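Kitchen Notes: The Dish Rack, and Other Things That Live Next to the Sink

11th November

The dish rack is the only piece of furniture in the kitchen that gets wet every day and cleaned once a year, usually when company is coming. Mine got its turn this morning. A few notes while my hands are still pruney.

Cleaning it. If the rack fits in your sink, good for you. Mine doesn't, so it goes in the bathtub with hot water and a cup of white vinegar for 30 minutes. Then an old toothbrush, and make sure it's one that has been officially retired. Work down the rows in one direction, turn the rack, and come back the other way. The chalky stuff comes off easily. The pinkish stuff in the corners takes a second round with dish soap and some muttering.

The tray underneath. Lift it out and look at it in daylight. I'm sorry. Baking soda, hot water, leave it while you have coffee. If the tray has a spout, poke a pipe cleaner through.

Loading. Plates at the back, biggest first, all facing the same way. Bowls lean, they don't stack, no matter how late it is. Glasses go upside down on a folded towel beside the rack, where there's some chance of them surviving. Knives lie flat, away from the sponge. Wooden spoons get wiped and stood in a jar, handle down — they go gray and furry if you leave them lying in a puddle.

Buying. I have owned three. The Gadness was chrome and beautiful and began leaving rust rings on the counter by January. The Isaksson folded flat, often without being asked, and once with 23 pieces of my mother's good china in it. The hardware store in Joddale had a whole wall of them, and I stood there longer than I stood choosing a car. Go for plastic if your water is hard, and take your biggest dinner plate along to try it in the slots. The clerk has seen worse.

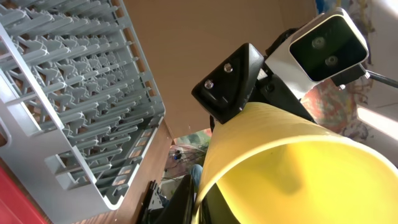
Wood and standing water don't get along, and most of us learn this from a ring that won't sand out. Wipe the counter or cabinet top before the rack goes back, then oil it if it's the oiling kind and leave it overnight. Open slots along the side of a rack, like the ones on this gray one, are handy for checking up on things, as you can see the brown surface straight through them and spot a puddle without lifting anything. Run a dry cloth along the rim while you're there.

Next time: the drawer with the batteries in it, and the 300 twist ties I brought with me from Verkcombe.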